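Contents | Previous chapter | Next chapter | Glossary | Index

Chapter 7

Comparing End Effectors on Soft Goods

A gripper that performs well on cartons tells the buyer very little about how it will perform on cloth. The part bends, hides its own edges and has no fixed shape from which a grasp can be planned. This chapter sets out a method for comparing grippers, arms and cameras on fabric tasks carried out in furnished rooms, where the support surface is as soft as the part itself.
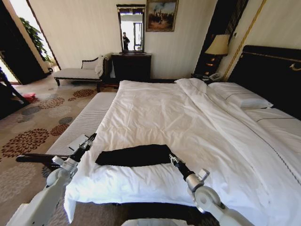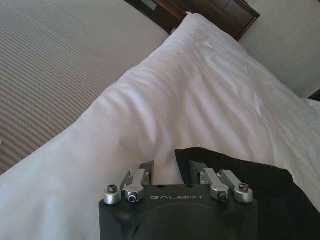
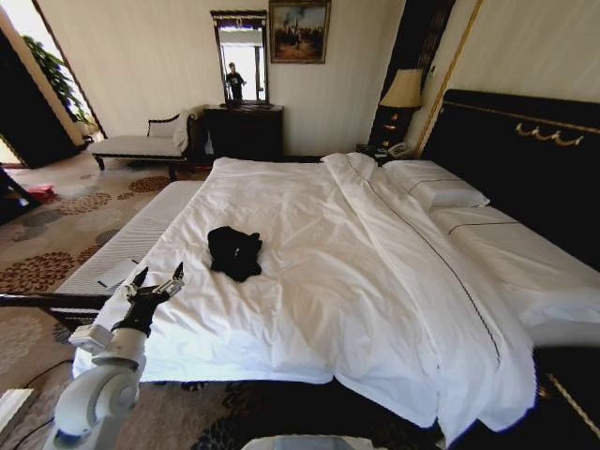 Figure 7.1 Black fabric on white bedding. First and third views: head camera. Second view: wrist camera, gripper open over a pillow.

7.1 Why the bed is a hard surface

On a bench, the height of the work surface is known and constant. A finger can be driven down to a set clearance and closed. On a duvet the surface gives way under load, and its height changes from one fold to the next. A controller that waits for a contact force before closing may sink well into the bedding before the threshold is met. One that relies on depth alone may stop short, or close on the cover along with the part.

Colour helps the vision system more than it helps the gripper. Black cloth on a white cover is easy to separate in the image, but the interior of a dark garment gives few features, and a stereo camera may return gaps where the fold lines ought to be. The outline is dependable; the layering inside it is often lost. The reader should compare the flat strip in the first view of Figure 7.1 with the crumpled garment in the third. A strip offers ends and long edges as candidate grasp points. A heap offers a ridge, and little else that can be named in advance.

7.2 What is to be held constant

Most published comparisons change too much at once. If gripper A is mounted on one arm and gripper B on another, the result belongs to the pair and cannot be assigned to either part. The following should be fixed before the first trial and written on the trial sheet:

the arm and its firmware
the closing speed and force limit
the position of the base relative to the bed
the lighting, including whether lamps are on
the garment, its fibre and its starting state

The starting state deserves care. 'Crumpled' is too loose a term to repeat. In the Merberg procedure, used throughout this chapter, the garment is held by the collar at a height of 70 cm and released. The resulting heap is accepted as it lies. Flat starts are laid by hand against a card template, which is then removed.

7.3 Head view and wrist view

The head camera gives the whole bed and both the near and far edges of the garment. Its weakness is occlusion: as the arm reaches forward, the hand may cover the point it is about to grasp. The wrist camera has the opposite fault. It keeps the fingertips in sight, as in the second view, but much of its picture is taken up by the hand, and a garment lying to one side may be partly hidden behind the housing.

Neither view should be judged alone. The usual arrangement – and the one assumed in the exercises – is to select the grasp point from the head camera and correct the last part of the approach from the wrist. The handover between the two is a common source of error and should be logged as a separate event.

7.4 The Nilsuwan trials

The worked data in this chapter come from the Nilsuwan series, in which 2 finger profiles were compared on a single arm under the Stoda controller. The series ran to 1,187 grasp attempts. Of these, 41 were struck out because the base had shifted between trials. Struck-out trials are kept in the tables and marked, so that the reader may repeat the analysis with and without them.

Each attempt is scored at three points: contact, lift and release. A grasp that lifts the garment together with the duvet is scored as a failed lift, even if the garment is later shaken free. Section 7.5 gives the scoring sheet in full.

Reader comments

The release score needs a tighter definition. We had fabric clinging to the fingertip pads after opening and two of us scored it differently.

Used this with the Gernivia arm. The drop height works for shirts but a heavy jumper lands almost the same way every time. Would suggest a second height.

Is the template card size given anywhere? I can't find it in 7.2 or in the appendix.

Posted 21st September: it is in the appendix of the new printing, under flat starts.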